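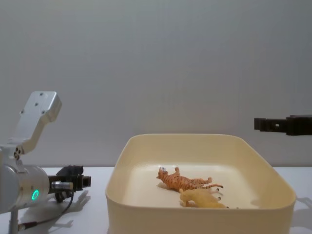 Judite Sampaio asks whether the grip offset has to be taught again after every cable swap, or only after the gripper itself comes off. Only after the gripper comes off. A cable swap still calls for steps 1, 2 and 5.

## Checking the two-arm cell after service

Borgate is the left arm, Forelberg the right. Work on one arm at a time and leave the other parked.

1. Power down from the cabinet. Seat the gripper cable and leave enough slack for a full wrist turn.
2. Power up. Wait for the ring light on each wrist before sending a move.
3. Set the tray on the table between the grippers. Put two toy animals in it, lying on their sides.
4. Open `offsets.cfg` and clear the old grip offset for the arm you serviced. Jog the fingers to the tray rim and save the new value.
5. Run program 341 at low speed. It moves each gripper to the rim and stops there. Keep a hand on the stop button. 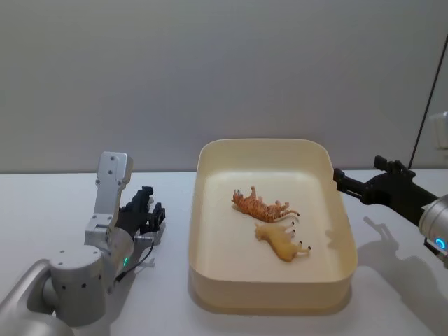

*Tray between the two grippers, both animals on their sides.*

If program 341 stops early with code 1052, the wrist did not find its home mark. Power down, check the plug at the base of the cable, and start again from step 2. Code 2253 means the saved offset is out of range; repeat step 4.

Wrist bolts are checked every 2000 cycles. Write the cycle count in the cell log with your initials.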